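Evaluation notebook, Brinitz test apartment
August, Friday entry
Entered by: Nesma Ragab
Present: Othmane Fahmy, Mounir Radwan. Abdelghani Ait Brahim by telephone in the afternoon.

Subject: Stenenano household package, laundry module. Third session of the trial period.

Session opened at 9:20. The purpose was to continue the laundry portion of the acceptance plan and to settle the two questions left open last time, namely the handling of thin fabric at the lower drum and the behavior of the arm when the upper door is standing open. The folding portion of the plan has been deferred until the revised wrist settings are received from the supplier.

Configuration was unchanged from the previous session except for the software, which was updated by Mounir before start. The supplier's release note lists a change to grip force limits and a change to how the module plans a reach into a round opening. It does not state which of the two is active by default. Mounir has written to Lukumay, who handle support for the package in our region, and asked for a plain answer. No reply at time of writing.

Joint check completed on all limbs. The left elbow reported a warning on the first pass and none on the second. Othmane repeated the check a third time with the same clean result. The warning is logged under item 10 of the open list. We should not close it on the strength of two good passes.

Work at the lower drum began at 10:05. Articles were taken from the agreed cloth set, one at a time, with the basket on the floor in front of the machine. The set is the one Fouad Morsy assembled for the earlier Brosto trial, so the results can be compared directly. Colleagues are asked to return every article to the labeled bag afterward. The yellow cloth was missing for most of Monday and was found in a desk drawer.
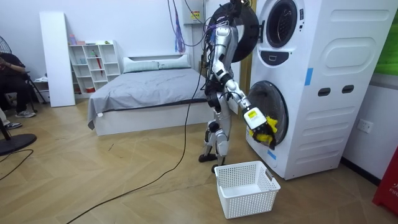
Lower drum, yellow cloth in the gripper, upper door open. Basket empty.

Observations, lower drum:

Reach into the opening is noticeably better than before the update. The forearm now enters closer to the center line and the gripper did not touch the glass in any run I watched. Under the earlier release it touched in most runs, lightly but audibly.

Grip on thin fabric remains the weak point. When the cloth is bunched the gripper takes it without difficulty. When the cloth lies flat against the drum wall the fingers close on nothing and the module reports success, then carries out the full motion to the basket with nothing in the hand. Othmane considers this the most serious finding of the day and I agree. A failed grasp can be tolerated in a household product. A false report of success cannot, and the product sheet states that every transfer is confirmed.

The towel was handled correctly throughout. The pillowcase was handled correctly apart from one run in which a corner remained caught on the gasket. The module pulled, stopped at the force limit and asked for assistance. This is the behavior described in the manual and should be recorded in the supplier's favor.

Observations, upper door:

With the upper door open, the module accepted the task and kept the raised arm where it was while the other arm worked below. No contact with the door ring was reported in the log. Clearance between the arm and the ring is small, however, and I would like it measured with a rule before anyone signs for it. The manual asks for all doors not in use to be closed before a task begins. In an ordinary home that instruction will not be followed, and Abdelghani asked that the report say so.

Othmane also tried starting the task with the basket shifted toward the bed. The module found it but placed the article over the rim, half in and half out. With the basket back in its usual place the drop was clean. The permitted range for basket position does not appear anywhere in the documents we hold. Added to the list of questions for Lukumay.

Run count: the log stands at 143 completed cycles for the trial to date. The plan calls for 2,000 before a recommendation is made. At the present rate this will not be reached within the loan period, and Abdelghani will ask Stenenano for an extension. Should the extension be refused, the report will have to state its findings on the shorter run and be marked provisional. I do not favor reducing the number of article types to gain time.

Note on the log itself: cycles in which the module wrongly reported success are included in the figure above. They must be separated out by hand from the written sheets until the supplier corrects the reporting. Mounir has started on this. Please do not quote the supplier's success rate in correspondence until he has finished.

Service terms: Abdelghani has received the draft agreement. It offers 3 support visits a year and remote assistance on working days. Replacement gripper fingers are charged separately. Ours show wear at the tips already, and the draft gives no expected life for them. I have asked him to obtain a figure in writing before the next review.

Session closed at 4:40. Power off at the main switch, cloth set returned to the bag, complete.

Actions:
Mounir: separate the false reports from the log; follow up with Lukumay on default settings and basket range.
Othmane: measure door clearance; repeat the flat cloth runs with the old grip limits, if the release allows them to be restored.
Nesma: draft section 3 of the report, drum loading and unloading.
Abdelghani: loan extension; finger replacement terms.

Added later by O.F.: The old grip limits can be restored from the service menu, but this also brings back the old reach. The two cannot be set separately in this release. Flat cloth runs will therefore have to wait for the supplier's answer.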